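Kadwood Serviced Flats
Kitchen and utility inspection, flat 306
Checklist with comments

Time in: 9.40. Tenant not present, notice given.

Previous report says "all surfaces good, no concerns" for every room. I have read that sentence in enough reports to stop believing it, so I went through the whole list again.

1. WORK SURFACES
Clean and clear of food: PASS
Free of chips and cracks: PASS, with comment
Sealed along the wall: QUERY
The white marble-patterned tops are described in the schedule as "premium stone". I would like to see the invoice. They could be stone or they could be a printed top, and the two don't take a hot pan in the same way. Until somebody finds the paperwork I am treating them as not heatproof and the welcome folder should say so. At present it says nothing.

2. WALL TILES
Loose or hollow tiles: PASS (tapped at hand height only)
Grout intact: QUERY
Dark grout between white tiles is fashionable and a nuisance to inspect. Mould shows up on pale grout within a week, whereas on black you find it with your fingernail. The cleaning sheet has "grout checked" ticked every Thursday in the same pen and, I suspect, at the same sitting. Please ask the cleaners what they check it with.

3. CLOTHS AND BASKETS
Tea towels kept away from the hob: PASS
Spare cloths clean and stored dry: FAIL
Baskets undamaged: PASS
The standard is cloths folded and kept in the basket. I don't think this standard has ever been met in any flat I have visited, and I include the ones where I was told it had been.
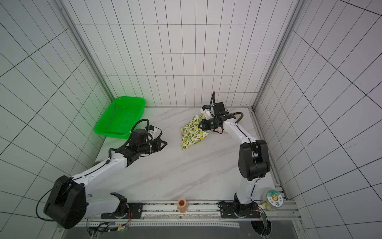
Sutrisno Nasution
Property Inspector, Kadwood

Green basket empty, lemon-print cloth bunched up on the worktop away from it. I will give them the fold, just about, but a folded cloth in a heap dries no faster than any other heap. The basket is perforated, so at least air can get through whatever goes in it. My recommendation is to hang damp cloths on the rail and use the basket for dry ones. The supplier's leaflet from Higuchi calls its cloths "naturally fresh for longer". No cloth is.

4. SOCKETS AND LEADS
Sockets secure, no scorch marks: PASS
Leads clear of the sink: PASS
Appliance test labels in date: FAIL
The kettle label has faded to the point where I can't read a date on it. Amirul Menon tells me it was tested in September. That may be so, but I can't pass a label on somebody's memory. Retest and replace.

5. SINK AND TAPS
Drains freely: PASS
Leaks under the unit: QUERY
There is a bowl under the trap. It was dry when I looked. People don't usually keep a bowl under a trap for decoration, so I have left kitchen paper in it and will look again.

6. SMOKE AND HEAT ALARMS
Heat alarm sounds on test: PASS
Fire blanket in place: PASS, with comment
The blanket is on the wall next to the hob, where you would have to reach past the fire to get it. Move it to the door side. I asked for this last time too - job number 897, marked "complete".

ACTIONS
Find worktop invoice: Sofia Simões
Retest kettle and relabel: Amirul Menon
Move fire blanket, reopen job 897: Arif Liem
Revise cloth wording in the welcome folder: Sofia Simões
Recheck trap: me

Overall: pass with 3 queries and 2 fails. Reinspection to be booked once the actions are closed, with photos of the finished work attached.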